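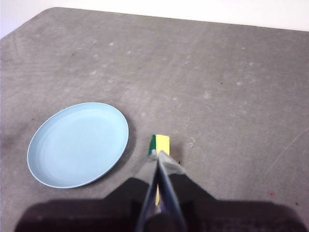

## Wrist cam tasks: does the sponge count as "tool" or "object"? (and other house rules)

**gripgremlin** wrote:

I'm writing the rule sheet for our tabletop cleaning tasks and I've hit the sponge problem. Plate on the table, sponge in the fingers. Our current sheet, inherited from the Drilta project, has a max grip force for "objects" and a different one for "tools," and never says which one a sponge is. Half my operators squeeze it like a stress ball. The other half hold it like a baby bird.

Draft rules so far:

1. Sponge is a tool once it's in the gripper, an object until then.
2. Plate is always an object, even if you're fond of it.
3. Reset the plate by hand between episodes, arm in hold.
4. Wipe the fingertips every 17 episodes.

Tear it apart.

---

**plokeo_dan** wrote:

Rule 1 is fine. Rule 3 is how people get pinched. "Arm in hold" means motors energized and a controller that you're trusting with your knuckles. At my last shop (we ran the Plokeo cells) hands went in with the e-stop pressed or they didn't go in.

---

**gripgremlin** wrote:

With 1011 episodes on the schedule, pressing and releasing the e-stop every time adds a full shift. I know because I did the math instead of eating lunch.

---

**plokeo_dan** wrote:

Then schedule a full shift. I've seen what people call "hold" and some of it was a sleep statement in a Python script.

---

**Sidra Mengal** wrote:

You're both arguing about a button when what you need is a risk assessment. If hold is a monitored stop with a rated safety function behind it, and somebody has tested that on your arm, hands can go in. If hold is a checkbox in your teleop software, Dan is right and you should be embarrassed. Which one is it?

---

**gripgremlin** wrote:

...I'll get back to you on Monday.

---

**tablescuff** wrote:

While we wait for that: rule 4. Why 17?

---

**gripgremlin** wrote:

It's how many fit between coffees.

---

**tablescuff** wrote:

As good a basis as most of the numbers on our sheet. But I'd wipe on condition. Look at the tips at every reset, clean them if there's any residue. Soap film changes your friction and then you're collecting data on soap.

Also add something about the tabletop. Gray with pale specks and scuffs all over, like yours, is perfectly usable, but log it when it changes. We resurfaced a table at Uvholm in the middle of a run, very proud of ourselves, and ended up with two datasets that didn't get along.

---

**Musa Nwankwo** wrote:

Disagree on wiping by condition. "Any residue" means something different to every operator, and on a late shift it means nothing at all. Fixed interval PLUS inspection. Pick 13, pick 5, I don't care, but put a number on it and a box to initial.

Two more for the sheet:

- Say which way the scouring pad faces at the grasp. Yours has the dark green side toward the plate and the yellow foam away from it. If that's intended, write it down. If it isn't, definitely write it down.
- Say how far the sponge should be from the rim before the wipe starts. "About one sponge width" is something people can follow. "Near" isn't.

---

**gripgremlin** wrote:

Pad facing the plate was luck. It's policy now.

---

**tablescuff** wrote:

Initials boxes get filled in at the end of the day, all at once, in the same pen. Mine did, anyway. I'll stick with looking at the thing.

---

**Musa Nwankwo** wrote:

Different pens, then -- one chained to each station. I'm only partly kidding.

---

**gripgremlin** wrote:

OK, it's Monday. Hold on our arm is a software position hold. No monitored stop, no rating, and the comment above the function says "should be ok." Going with the e-stop.

Revised:

1. Sponge is a tool from grasp to release. Tool force limit applies.
2. Scouring pad faces the plate at grasp.
3. Start the wipe one sponge width from the rim.
4. E-stop pressed before any hand goes past the table edge. No exceptions for being in a hurry.
5. Inspect tips at every reset, wipe at least every 13 episodes, initial the log.
6. Any change to the table surface gets a log entry with the time.

---

**plokeo_dan** wrote:

Change 4 to "pressed by the person whose hand it is." You'll thank me.

---

**Sidra Mengal** wrote:

Seconded. And delete that comment in the code, or at least whoever wrote it should have to sign it.

---

**gripgremlin** wrote:

Rule 4 changed. Git blame says the comment is mine.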